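Why Does Carpet Zap You? Static Electricity for Kids

Hi again, it's Armelle Poulain, and today I want to talk about getting zapped!

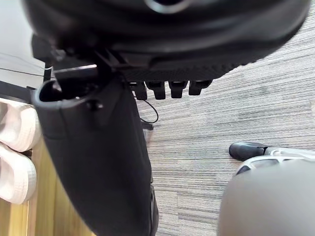 What's going on when you get a shock?

You know the feeling. You get up from your chair, you scuff across the carpet in your socks, you reach for the doorknob and SNAP! A tiny blue spark jumps to your finger and you yelp. It happened to me three times last Sunday, and the third time I dropped my toast.

That snap is static electricity. "Static" means staying still, so static electricity is electricity that is sitting around waiting. The kind that runs your lamp is different, because it keeps moving along a wire.

To see where it comes from we have to go very, very small. Everything you can touch is made of atoms: your socks, your chair, the carpet, your little brother. Atoms are so tiny that you can't see one even with the microscope at school. And each atom has even tinier bits inside it. The ones we care about today are called electrons.

Electrons like to travel

Most of the time an atom has just the right number of electrons. They carry what we call a negative charge, and the middle of the atom has a positive charge, and the two balance out. No zap.

But electrons on the outside of an atom can be a bit loose. When two different materials touch and then come apart, some electrons can get left behind on the wrong side. Rubbing makes this happen more, because rubbing is really just lots and lots of touching and coming apart.

So when you shuffle your socks on the carpet, electrons move between them. Every shuffle adds a little more charge to you (you can't feel it, which is the sneaky part). Now you are walking around the house with a charge that wants somewhere to go. Along comes a metal doorknob. Electrons move really easily through metal, so when your finger gets close enough they jump right across the air in between. The spark you see is that jump!

Chairs do it too, by the way. Your pants rub on the seat while you wriggle, and then you stand up, and the seat and the pants come apart all at once. My cousin has the zappiest chair in the whole town of Zulmont and I always make her open the door.

Why is it worse in winter?

I used to think I imagined this, but it's true. Warm summer air often has a lot of water in it, so tiny that it floats around without you seeing it. That dampness makes a very thin layer on things, and the charge can leak away through it before it builds up.

In winter the air inside a heated house gets dry. The charge has a much harder time leaking away, so it piles up on you instead. By March I'm usually so tired of it that I touch everything with my elbow.

Try it: the bending water trick

You need a plastic comb, a faucet and some clean, dry hair. Your own hair is best, because the cat won't like it.

Turn on the faucet so the water comes out in the thinnest stream you can get without it breaking into drips. Comb your hair quickly, 20 strokes or so. Now bring the comb slowly toward the water, but don't let it touch. The stream bends toward the comb! I've done this so many times and I still say "ooh" out loud.

If it doesn't bend, dry the comb and go again. A wet comb won't work, and hair with lots of conditioner in it isn't great either.

Try it: the jumping paper

Tear a piece of tissue paper into bits smaller than your pinkie nail and spread them on a table. Blow up a balloon, rub it on a wool sweater while you count to 30, then hold it just over the paper. The bits hop up and stick. Some of them will even leap back off again, because they pick up the balloon's charge, and two things with the same kind of charge push each other away.

I named my best paper bit Clorkness. It hung on all through lunch.

How to get zapped less

Go barefoot if it's warm enough. Bare feet usually build up less charge than fuzzy socks on a carpet.

Hold a metal key or spoon and touch the doorknob with that first. The spark jumps to the metal and your finger hardly notices.

Ask a grown-up about running a humidifier, a machine that puts water back into the air.

Cotton clothes are usually calmer than fleece ones. My fleece blanket crackles like a bowl of cereal when I pull it off in the dark, and if you look quickly you can see little flashes.

Is lightning the same thing?

Pretty much, yes, only gigantic! Inside a storm cloud, bits of ice bump into each other over and over, and charge gets moved around, a bit like your socks on the carpet. One part of the cloud ends up with lots of negative charge and another part with lots of positive. When the difference gets big enough, there's a huge spark inside the cloud or down to the ground.

A doorknob zap can make you jump, but lightning is very dangerous. If you hear thunder, go indoors and stay there until it has been quiet for 30 minutes.

Words to remember

Atom: one of the super tiny pieces that everything is made of.

Electron: a tiny part of an atom with a negative charge.

Charge: what something has when its electrons are out of balance.

Conductor: a material that lets electrons move through it easily, like copper.

Insulator: a material that doesn't, like rubber or most plastics.

Next time I'm going to explain why magnets stick to the fridge but not to a soda can. Until then, touch your doorknobs with a spoon!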